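Visit to the Brunditz open day: the two-arm cell

The Brunditz works in Hundamton opened its doors on 13 October 2023, and I took the afternoon tour with a group from our maintenance club at Standusholm. The first half hour covered the machine shop and the packing line, which I will leave for another write-up. What I went for was the two-arm assembly cell at the back of the building, and how they keep it running.

The cell is a plain setup. Two white arms work from opposite sides of a dark gray table, each with a multi-fingered metal hand. A black cloth hangs behind the table. Our guide said the cloth went up in July, after sunlight from the loading door had upset the vision system on several mornings. The job is called the Lombardi board: a white base with white fixtures and a set of blue parts to be handled. It is used as a practice and checking task before the arms are given anything the company sells.
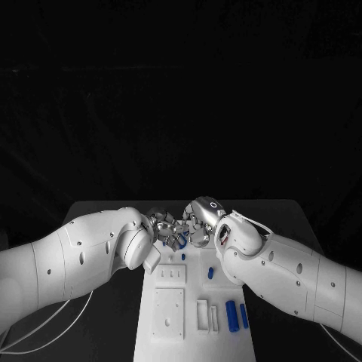

Both hands at the blue U-shaped part, over the far end of the board.

Two hands on one small part is the hardest thing the cell is asked to do, according to the guide. If one arm's position is off by a little, the hands push against each other and the drives stop on a force limit. For that reason the alignment check is done at the start of every shift. It takes four steps: home both arms, bring each hand to a reference point on the board, compare the readings with the stored ones, and save the result to the log. The log had 376 entries on the day we visited. I was allowed to page through it, and most entries were one line long.

When a reading is out, the first thing checked is the board and only then the arm. The base is held to the table from underneath, and a knock from a cart has shifted it more than once. Staff check it against a steel square and tighten it back down. If the board is good, they run the wrist calibration again, which takes 32 minutes for the pair.

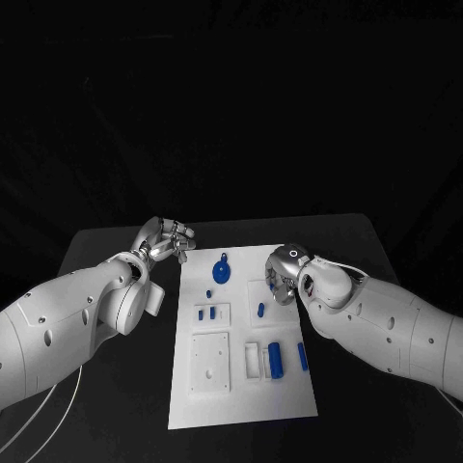

My own interest is in fixtures, because that is what I look after at work, and I spent most of my time asking about them. Brunditz makes these in house and treats them as wear items. Each plate can be changed without disturbing its neighbors. The larger plate at the lower left has small holes near its corners and edges, and I asked whether a layout like that would suit our own test bench, where we still glue things down and regret it later. The guide's advice was to use a separate plate for each task and keep a spare of each on the shelf. Sockets are checked with a go/no-go pin once a week. A worn socket is replaced, never reamed out, as a bigger hole hides grip errors that should show up in the log.

The blue parts get less attention. They are wiped with a dry cloth and thrown out when the edges round over. A fresh set is printed overnight.

We then moved on to the arms themselves. The shells are wiped down and the visible screws are checked for tightness every 60 hours of running.

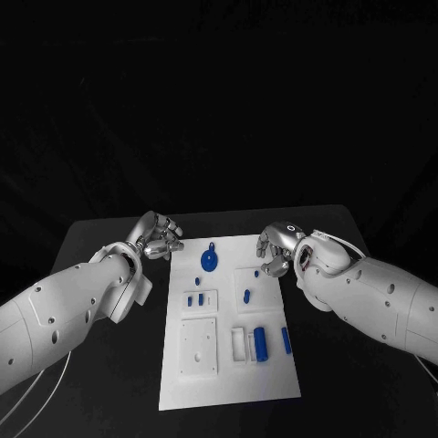 Hands over the board, with wiring showing in the opening behind the right wrist.

Cables are the most common repair. The guide said a wrist cable usually gives trouble as an occasional dropout in one finger long before it fails outright. The fix is to power down, lock out the arm, unplug the connector and look for a bent pin before replacing anything. New cables are routed with enough slack for the full turn of the wrist. Too much slack brings its own trouble, as a loop can catch on a fixture. After any cable change the arm is run through its full range at low speed, and the morning alignment check is repeated.

Fingers are swapped as complete units and repaired on a bench in the next room. We did not get to see that bench, which was a pity. 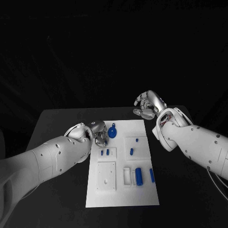 Getting there and practical notes

Parking is at the north gate and was full by early afternoon. Safety glasses are handed out at the desk, and closed shoes are required. The cell is the last stop on the tour, so save your questions if maintenance is what you came for. I asked for a copy of the weekly check sheet and was told to write to the front office. I will bring it to the next Standusholm meeting if they send it.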